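Korkside Home Help > Kitchen > Refrigerators and freezers

Fridge door off and on again, now it won't close by itself and there's a smell from the bottom

Posted by garach_kitchen

I moved into a second-floor apartment in January and the refrigerator came with it. It's a plain white freestanding one with the freezer as a separate compartment. The label inside is worn off, so I can't give you a model. The people who had the place before me left it switched off with the door closed, and when I opened it the smell was pretty bad. No food left in it, just the smell.

So far I have taken out all the shelves and drawers and washed them in the bathtub with dish soap. I wiped the walls twice with warm water and baking soda. It got better for a few days and then came back. It seems strongest low down, near the front lip, where there are a lot of little molded steps and edges that a cloth doesn't get into.

While I was at it I took the door off to clean the gasket in the sink area, and put it back on. Now the door stays wherever I leave it. It used to swing shut on its own from about halfway. It does seal if I push it, and the light goes off.

My three things are:

What should I use to clean the lip and the corners? I have bleach but I'm not sure about using it where food goes.

Is there something I should have done with the hinge pin when I put the door back?

Do I need to leave it off for a while before I load it up, and for how long?

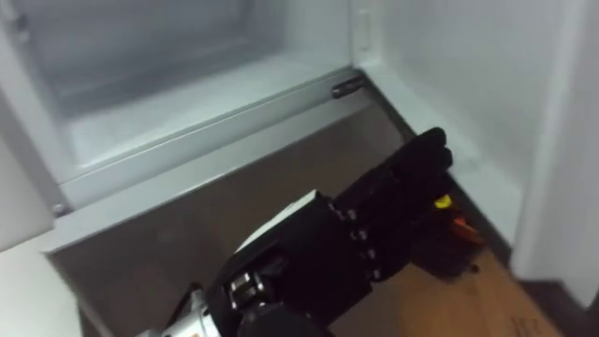 The compartment with everything taken out, door open. The hinge pin is at the upper right.

I'd like to have it ready by Friday if possible, as I'm living out of a cooler at the moment. Thanks.

Posted by dzene_repairs

I'll take the smell first.

Baking soda in water is fine for the flat walls, but it doesn't do much in the grooves because you can't get any pressure in there. Get a soft toothbrush and a pack of cotton swabs. Mix equal parts white vinegar and warm water with a few drops of dish soap. Unplug the fridge. Brush along each step of the lip, one at a time, and wipe with a swab after each pass. When the swabs come out clean you can stop. Rinse with plain water and dry it with a towel.

I would leave the bleach alone. It can yellow the liner, and the smell of it hangs around in a closed box for a long time. If you use it anyway, never on top of vinegar. The two together give off a gas you don't want to breathe.

Then there are the places most people miss:

The drain. Many fridges have a small hole or channel at the bottom of the back wall, where condensation runs out. If yours has one, it may be full of slime. Squirt warm soapy water into it with a turkey baster until it runs freely. If you can't find one on yours, skip this step.

The drip pan. The water from the drain goes to a shallow pan, usually on top of the compressor at the back or behind the kick plate at the bottom. If old food juice went down the drain, that is where it ended up. On some fridges the pan slides out and on others it's fixed, so you have to reach in with a rag. This is my first guess for a smell that goes away and comes back.

The gasket folds. Open the folds with your fingers and go around with the vinegar mix on a cloth. Dry them. If there are black spots that won't come out, a new gasket is the way to go.

The shelf trims. Some glass shelves have a plastic strip on the front edge that snaps off. Liquid gets under there. Go gently, they crack.

After all that, leave the door propped open overnight with the fridge unplugged. Put a rolled towel in the gap. If you have kids or pets around, tie the door so it can't close on anyone.

On the door: a fridge that closes by itself is usually doing it because it leans back slightly. If you pulled it away from the wall when you took the door off, the front feet may have turned or it may be standing on a different bit of floor. Put a level on top, front to back. You want it just a little higher at the front. Turn both front feet by the same amount, half a turn, and try the door again. Don't tilt it so far that the door slams.

Posted by bralov_st_tenant

just put a box of baking soda in it and close the door. worked for mine. also coffee grounds but then it smells like coffee

Posted by upstairs_968

Agree with most of what dzene_repairs wrote, but I would look at the hinge before touching the feet.

Many doors have a small plastic bushing or cam that sits between the door and the hinge pin. It often has a slanted face, and that slant is what pulls the door in. When you lift the door off, the piece can stay on the pin, stay in the door, or drop on the floor and roll under the stove. Mine did the last one. If it's missing, the door will still hang and still seal when pushed, just like you describe. If it's there but turned the wrong way, you get the same thing.

I can't tell from your picture whether yours takes one. Take the weight off the door with a second person holding it, lift it off, and look in the hole at the bottom of the door. Check for a thin washer too. The replacement part for mine cost 2 dollars at the parts counter, and they matched it by eye when I brought in the broken one.

Wipe the pin before the door goes back on. A little petroleum jelly is enough. Don't use cooking oil, it gets sticky.

For waiting before you load it: if you only moved it a short way and kept it upright, you can plug it in as soon as it's dry inside. If it was laid on its side, let it stand upright for as long as it was lying down, and a full day if you don't know. After you plug it in, put a thermometer in a glass of water on the middle shelf and leave it overnight. It should read 40 F or below before you put milk or meat in. Mine took nearly 21 hours the first time, but it was a hot kitchen.

If the smell is still there once it's cold, pull the drip pan again.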